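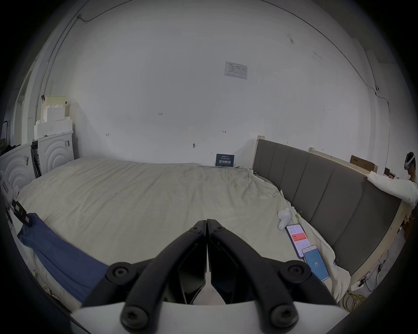
手持夹爪拍下的采集间：米白色的被子上放着两部手机和一只白色小玩偶，后面墙根立着“请勿触碰”的牌子。

叠被子这件事，我从小就叠不好。所以当Punden的人把一只夹爪塞到我手里，说“来，你给机器人示范一下”的时候，我第一反应是把手缩回去。万一它跟我学坏了怎么办？

带我的姑娘笑得不行，说没关系，前面还有一大堆人叠得比我难看呢。

我是四月去的Punden，想写一篇讲家务机器人的稿子。原以为会看到满屋子的机械臂，结果头一天下午，我基本是在床边度过的。他们有个项目叫Kun，想让机器人学会收拾卧室：铺被子、叠毯子、把床上的零碎东西拿开。机器人要学，就得先有人做给它看，而且要做很多很多遍。这份“做给它看”的活儿，就叫采集。

采集间比我想的有生活气（也比我想的乱）。一张大床，灰色的软包床头板，被子皱巴巴地摊着，跟我早上出门时自己家的床简直一模一样。墙上有人用笔画了些记号，一个“1-25”，还有一个双向的箭头，高处贴着一张带表格的纸。墙根那块深蓝色的牌子写着“请勿触碰”，我每次走过去都下意识地把手背到身后，像回到了小时候逛博物馆。

好，说说夹爪。两根黑色的手指，合拢的时候中间只剩一条细缝，底下是白色的塑料座子，上面带着相机。你握着它去夹东西，相机就把夹爪前面的画面一路录下来。将来机器人手上装的也是这样一副手指，它看到的和你录的差不太多，学起来就顺。道理我五分钟就听懂了，手却花了整整一个下午才跟上。

难在哪儿呢？难在你突然只剩两根手指了！平时我们拎被角，五根手指一拢就起来了，顺便还能用手掌抹一下褶子。换成夹爪，你得先想好夹哪里、从哪个角度下去、夹多深。夹浅了，一提就滑；夹深了，连下面的床单一块儿拽起来。我头几条全废，有一条还差点把自己绊倒。

一条合格的示范不能超过30秒，这是Kun的规矩。超过了也不骂你，就是那一条不要了。我问为什么卡这么紧，他们说，拖得久的示范里多半有犹豫，夹爪悬在半空晃来晃去，人在想事情，模型可不知道你在想事情，它会老老实实把“晃”也学进去。听到这里我有点脸红，我那几条里全是晃。

还有一件事我之前完全没想到：床要故意弄乱。每录完一条，就得有人把被子重新揉一遍，揉的方式还不能老一样。往左堆一次，往右堆一次，把一个角塞到底下去，再把小东西换个地方放。我自告奋勇干了一会儿揉被子的活，本以为这总归是我的强项，结果被委婉地指出来，说我揉得太有规律了，每次都是先抓中间再一拧。唉，连弄乱都有习惯动作。

熟手一天能录180条。我那天下午录了多少就不说了，反正交上去的那点，还不够人家热身。坐在床边喝水的时候我跟她们聊起来，有人说干这行以后最大的变化是回家不想铺床，也有人正相反，说现在看见被角朝里卷着就浑身难受，走亲戚都想上手。聊着聊着就说到手腕。夹爪拿久了，小臂会酸，所以她们每录一阵就换人，换下来的去看回放、做标记，把镜头被被子整个糊住的、东西掉到地上没捡的，一条条挑出来。

挑片子这活儿我也试了，意外地上瘾。画面里只有两根黑手指和一片白花花的布，看多了居然能认出是谁录的。有人下手特别干脆，咔地一下就夹住了；有人喜欢先在边上轻轻碰一碰，像在试水温。按说这些个性都该留着。Kun的工程师跟我说，全由一个人录，模型就会变成那个人，遇到她没遇过的乱法就傻眼，所以他们宁可多找几双手，各录各的。

那到底要录多少才够？这个问题我追着问了两天，得到的答案一个比一个含糊。能说清楚的是眼下的阶段目标：铺被子这一项，先攒够1,000条合格的，训练一版看看。四月我去的时候，他们手里有900条。我算了算，剩下的不就是熟手一天的活吗？她们听完直摇头，说前面的900条都在这一张床上，剩下的得换地方录，要搬去另一处叫Flarkthorpe的样板间，床矮一截，光线也不一样，第一天能顺利录上几条就谢天谢地了。

我后来还看了上一版模型的测试。机械臂伸过去，在被角上方停了一下，往下探，夹住了，慢慢往床头拉。拉到一半被子滑脱，它又回去夹了一次。我旁边的人都挺平静，有人在本子上记了一笔，我倒是激动得拍了一下大腿。那个先停一下再往下探的动作，我在回放里见过好多次，是其中一位采集员的习惯。

她自己也看出来了，有点不好意思，说早知道就不停那一下了。

同行里也有人走别的路。我之前拜访过一家叫Storkia的小公司，他们更相信仿真，在电脑里把布料揉上一夜，第二天早上来收结果。他们负责人说布是最难仿的，软的东西一碰就变，算出来的褶子总差那么点意思。Punden这边听我转述以后，倒没什么得意的样子，只说两边的数据以后多半要掺着用，比例怎么调，谁都还在试。

临走前我又录了几条，算是给自己找回点面子。最后一条在时限里完成了，被角拉得还有点歪。负责验收的姑娘看了两遍回放，给我标了合格，又在备注栏里写了两个字：偏左。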